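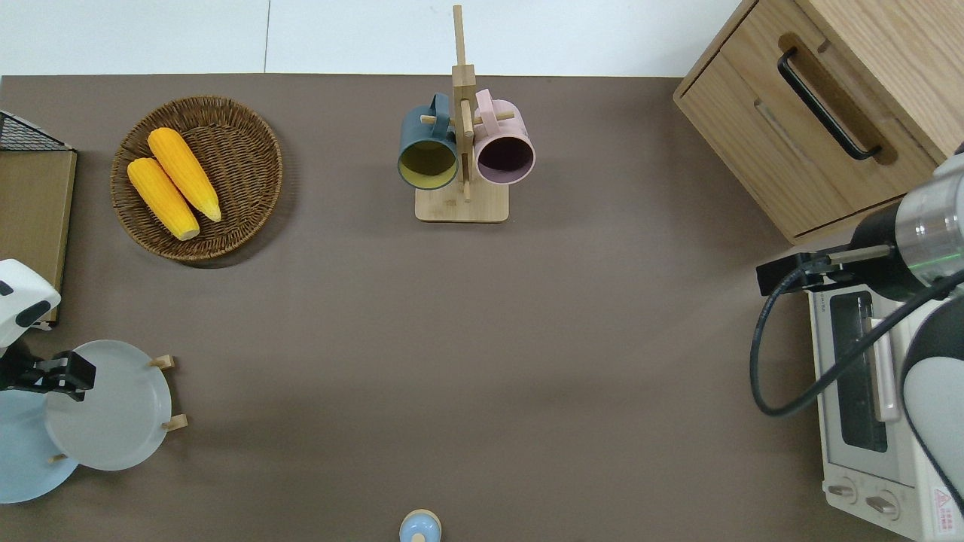
Good practice for two-arm kitchen benches, from someone who runs them all day. We rewrote our house rules after the last audit and a few people asked for them, so I'm posting the parts that travel well to other sites. Thread.

Rule one is the middle of the table. It stays clear at the start of every run. Props live around the edges. If an object has to start in the middle because the task calls for it, that goes in the task sheet before the run, and the operator reads it out.

People want to fill the middle because it's easy to reach. It's also where both arms can get to, so it's where they can hit each other. Leave it open. You want somewhere to put things down.

Rule two, tall things go to the back. A mug tree is the usual offender. The post is thin, the pegs stick out sideways, and an arm swinging across at mug height will take the whole thing with it. Back of the table, pegs left and right, mugs hung by the handle.

Two mugs on the tree is our limit. We used to allow four. The incident log got shorter when we changed it, and I can't prove that was the reason, but I'm keeping the limit.

Rule three, appliances. The toaster oven on a bench is never live. Unplugged, plug bagged and tagged, and the tag is checked by the person starting the session, even if they tagged it themselves an hour ago.

Leave the manufacturer's warning label on the oven. We've had people peel them off because they thought it would look cleaner. The label belongs to the appliance. If it's gone, the appliance is pulled.

Rule four, cables. If you have a loop coming off the wrist, run the arm through its full range by hand before the session and watch the loop the whole way. Look for anything it can hook: door handles, knobs, drawer pulls. A long bar handle on a drawer is a very good hook.

A loop that's too short is worse than one that hangs. Short loops pull on the connector and you find out three weeks later. Ours are checked and signed off every April along with the arm mounts, and again any time a gripper is swapped.

Rule five, the start pose. Grippers start above the props, never touching, never inside a basket or a rack. We wrote 5 centimeters of clearance into the sheet. It used to say "clear of the object" and every operator had their own idea of what clear meant.

The dish rack gets its own line on the sheet. Plates stand up between short pegs and they lean. If one arm parks low over the rack and somebody bumps the bench, you have a chipped plate. Check the rim of the nearest plate before you enable.

On chipped plates – they go in the bin the same day. They don't go on the shelf for "practice runs." There's always somebody who picks one up with bare hands.

Food props. Corn, fruit, bread, whatever you use, keep it in a basket and give the basket a fixed home. Mark real or replica on the sheet. If it's real, it has a discard date. If it's a replica, it gets wiped down with everything else.

Numbers, for those who asked. We went through 1,763 session records from before the rewrite. 768 of them had no start layout written down at all. The runs may have been fine. There was no way to tell, and that was the audit finding.

So now the layout is part of the record. The Skedora form won't let you close a session without it. It takes under a minute to fill in. Operators complained for a week and then stopped.

The Katsaros benches and the Jillow benches use the same form. We tried separate ones at first, because the arms are mounted differently, and people who moved between rooms kept filling in the wrong one. One form, a box at the top for the bench type.

Stop button. Within reach of the operator without standing up and without leaning over the table. If you have to reach past an arm to stop that arm, move the button. Tested at the start of each shift and initialed.

Hands. Nobody reaches in to straighten a prop while the arms are enabled. Not for a mug that's about to fall, either. Let it fall. This is the rule people break most, and usually it's the experienced ones.

A status light on the wrist is useful but it isn't permission. We don't let anyone use the light as the only check. Disable from the console, say it out loud, then reach.

The Grallordale site has been on these rules since February 3, 2026, in full, all rooms. The older sheet is withdrawn. If you still have a copy taped to a wall, please take it down.

Still open: how to handle drawers. A drawer left out a little changes what the arm can reach and it's easy to miss from the operator's chair. For now we write "closed" or "open" on the sheet. If your site has something better, reply and tell me how you word it.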